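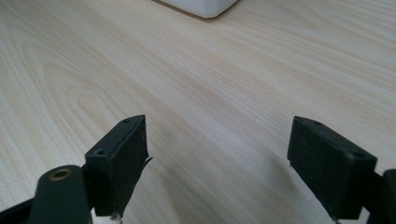
Speaker notes: Whose wedding is it anyway? Talk for the Sturncombe couples' evening

Opening (keep it short, Murali is introducing me)

Thank Murali Varghese. Correct him if he says "wedding expert" again. I've been married once and I've helped at a lot of other people's.

Say what the talk covers: couples from two backgrounds, one of them Hindu, trying to plan a day that both families will sit through. Most of it applies to other mixes too, and people can shout if it doesn't.

Ask for hands: who already has a date? Who has been told by a relative that something is "always done"? Leave a pause. Second lot of hands is usually bigger.

Slide: "Always done"

My main doubt, so put it first. When somebody says a custom has always been done, ask who by and where. A Gujarati wedding and a Tamil wedding can differ so much that guests from one don't know when to stand at the other. Even two families from the same town will argue over the order.

Example from our own wedding. My mother-in-law was certain that the groom had to arrive with his face covered by strings of flowers. Her own sister had never heard of it. They had grown up in the same house, and it came out over lunch that my mother-in-law had seen it at a neighbour's and liked it. We did it, and I'm glad we did. It looked lovely and he walked into a door post.

I'm not telling anyone to refuse customs. I'm telling you to find out which ones people care about and which ones they're repeating. Ask "would you be sad if we left it out?" and then be quiet and wait for the answer.

Slide: The fusion package

Read out the wording from the Petmont brochure, slowly: "a seamless blend of East and West". Ask what it means. I rang and asked. It means a mandap (the canopy the couple sits under) at one end of the room, a white aisle runner leading up to it, and a change of music halfway through. Nothing wrong with any of those. I can't see why the word seamless is worth the extra money.

Questions to ask any venue with a package like this:

Can we light a small fire indoors? Get a yes or no in writing, with the name of the person who said it. "Should be fine" has ruined mornings.
Does the smoke alarm get switched off for that room, and who switches it back on?
Can we bring our own food? Our own cook?
Where do guests leave their shoes?
How long do we have the room before the ceremony, and does that include the florist?

Petmont did answer all of these in the end, to be fair to them. The brochure answered none.

Slide: The priest

Tell the Mohandas Acharya story here. He did ours. First meeting, I asked him how long the ceremony would take and he said, "How long do you want?" I took that for a sales line. I was wrong, and I'll admit it to the room. He meant that he'd done short ones and very long ones, and he wanted to know what we were hoping people would follow.

He then went through it with us step by step. The garlands. The giving away, which I had strong feelings about and which he was quite happy to talk through with both sets of parents. The fire. The seven steps, with a vow for each. He gave the vows in Sanskrit and then in English, and he let me choose between 2 versions of the English because I found one of them a bit heavy on the wife's cooking.

Points to make:

Meet the priest before you book. Some will explain as they go and some won't, and if half your guests have never been to one, you want the first kind.
Ask whether he minds being interrupted by a microphone.
Ask what he needs you to bring. Our list was long: rice, ghee, a coconut, betel leaves and plenty more. Don't leave it to the night before.
If he tells you that a certain step can't be moved, believe him. If your uncle tells you, check with the priest.

Slide: The law bit

Go carefully, people write this down. I'm not a solicitor. In England, a religious ceremony in a hired hall will often not make you legally married on its own. Plenty of couples do the legal part at a register office, sometimes weeks before, and keep the big day for the families. Tell them to ring the register office themselves and not to go by what a cousin did, and not to go by me either.

Somebody will ask which one is the "real" wedding. I get asked every time. My answer is that the council has one answer and my grandmother had another, and I keep the certificate in a drawer and the garlands in a box.

Slide: Apps

I've been asked to say something about Ikitz, as several people here use it. I tried it for my cousin's wedding in January. The guest list part is good. You can tag people by which events they're coming to, and that does matter when there's a mehndi night, a ceremony and a reception, and not everyone is invited to all three.

I don't trust the timings. It gave the whole Hindu ceremony 40 minutes, and set aside 15 for "ritual elements". I'd love to know which elements those were. It also put the groom's arrival down as 20 minutes with dancing. His side hadn't even found the drummer by then.

Use it for lists. Make your own timetable with the priest, on paper, and give a copy to whoever is in charge of the food.

(If anyone from Ikitz is in the room, be polite. They did fix the thing with the surnames.)

Slide: Photographs

We used Lobo for ours and they were fine. Some of what I'd heard about them was nonsense and some was fair. They like to restage things. I was asked to do the garlands again "a bit slower" and I said no, and that was the end of it. If you'd mind being asked, tell your photographer beforehand.

Ask them if they've covered a ceremony with a fire before. People sit low, the smoke drifts and everybody's aunt leans in. Someone who has only done church weddings may spend the whole time looking for a gap.

Slide: The guests who don't know what's going on

A printed sheet helps. One side of paper. What the steps are called, what they mean in a sentence each, when to throw the petals. We had one and people did read it, although a few of my dad's friends threw theirs with the petals.

I'm less keen on the running joke commentary that some hosts do over the speakers. I've heard it done well once. More often it turns the vows into something to giggle through, and the older relatives notice.

Dress: say what you'd like and say it early. "Wear what you like" sends people into a panic. I'd put a line on the invitation saying that colour is welcome and shoes come off, so mind your socks.

Do not let anyone tell you that the non-Hindu side has to be entertained. They can watch a wedding. They've sat through hymns.

Slide: Money (skip if running late)

Ask every supplier for the price before saying the word "wedding", then again after. I've no proof that they differ. I've got two emails from the same florist and people can draw their own conclusions. Don't name the florist.

Questions

Likely ones, with what I said last time:

"Do we need our horoscopes matched?" Ask your families how much it means to them. I don't believe in it. We had ours done and kept quiet about the result.

"Can we have both a church service and a Hindu one on the same day?" People do. Look at the travel and the change of clothes before you say yes, and speak to both the vicar and the priest early on.

"What would you leave out if you did it again?" The sweet table. And the second outfit, which I wore for one photograph.

Murali has the spare copies of the guest sheet and the venue questions. Chairs need stacking by nine.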